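Run 2788

Past midnight again and the heater in the Deligiannis shed had gone off, so Fotini typed with her coat on. Run 2788. Same room, same brown walls she'd thrown together in March without picking colours properly. Orange one for the far side. A window, for company.

She hit the key and the wrist view came up.
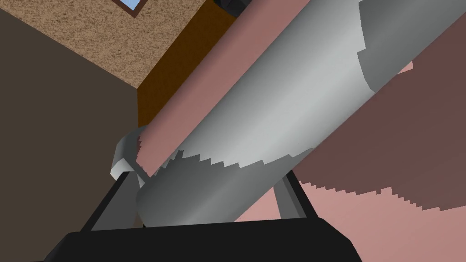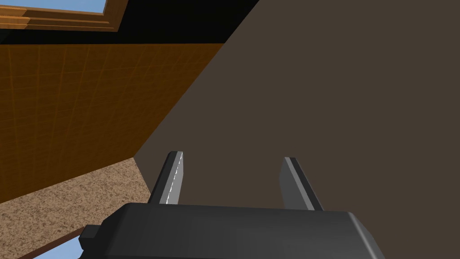 Wrist view, both of them. Big grey tube at the fingers in the first, nothing between them in the second.

"Looks like a drainpipe," said Nektarios, from behind her. She hadn't heard him come in. He had chips.

"It's a tube."

"Why's it all jagged?"

"Shadows. The shadows are cheap. Leave it."

He left it. He ate a chip. Outside a car went by slow and the light went over the real arm, the one on the bench, the one that Achilleas had been building since before she'd joined. Eight months of Saturdays' worth of swearing, he said. It had no skin on yet. Wires coming out of the elbow like it had been in a fight.

The bargain was simple enough. Achilleas did the metal, she did the pretend one. When the pretend one could pick up a tube and put it down where you asked, they'd plug her code into his arm and see. Angeliki had put up the money, 275 for the motors, and wanted to see it for her 275. She wanted it to pass her the tubes off the rack at Prornden, where she did blinds and awnings and where her shoulder had given out.

That was the bit Fotini thought about. The shoulder. Angeliki lifting a teapot with her left hand.

"Go on then," said Nektarios. "Do one."

She did one. 2789. The fingers came in, too fast, and the tube shot off through the wall and out into whatever was past the wall.

"Where's it gone?"

"Nowhere. There isn't a there."

"Poor tube."

2790. Missed. 2791, missed, and the whole arm went round like somebody looking for their keys. She changed a number. Changed it back. Nektarios pulled the other stool up and put the chips where she could reach, and after a bit she was reaching without looking.

At two he said, "You know Chrysoula's asked for the shed back."

Typing stopped.

"When?"

"She told Achilleas. End of the month. She's got a buyer, or a cousin, I wasn't listening. He didn't want to say til you'd got it working."

"So I'd hurry up?"

"So you wouldn't."

She looked at the arm on the bench. You'd need a van. You'd need somewhere to put it, her flat was all stairs, and Achilleas lived over the Zallura garage in one room with a bike in it. She thought of asking Angeliki and then thought about Angeliki's shoulder again and how long she'd waited already, how polite she was about it. How's it coming on, love. Nearly, always nearly.

"Give me the chip fork," she said.

"What for?"

"Just give it."

She held it over the keyboard and pinched her sleeve with the two prongs. Slow. Pinched, let go, pinched. The cloth came up a bit and stayed. When she did it quick it slid off. Well she knew that, everybody knew that, but she watched her own hand and it was stopping. Right before it closed, a little stop. Like waiting for the thing to settle.

She'd never put a stop in.

She typed it in badly, spelled wait wrong, had to do it agian. Nektarios didn't say anything. He'd gone to stand by the door with his hands in his armpits.

2804 went through the floor. 2811 got hold of it and dropped it. 2819 she didn't see because she was shouting at the kettle. It got to four o'clock, it got to nearly five, and the birds had started up over by the Brarnar yard when the fingers came in at the side of the tube, and stopped. And closed.

And it went up.

Not far. Hand's width, if it had been a hand. It hung there in the brown room in front of the orange wall and didn't go anywhere.

"Is that it?" said Nektarios.

"Shh."

"It can't hear me."

"Shh anyway."

She watched the counter in the corner. 2835. She wrote it on the back of the chip paper, big, with the grease coming through, then got her phone out and rang Achilleas, who picked up on the first ring as if he'd been sat there.

"Bring the van," she said.

"What van? I haven't got a van."

"Well, get one. And bring a tube."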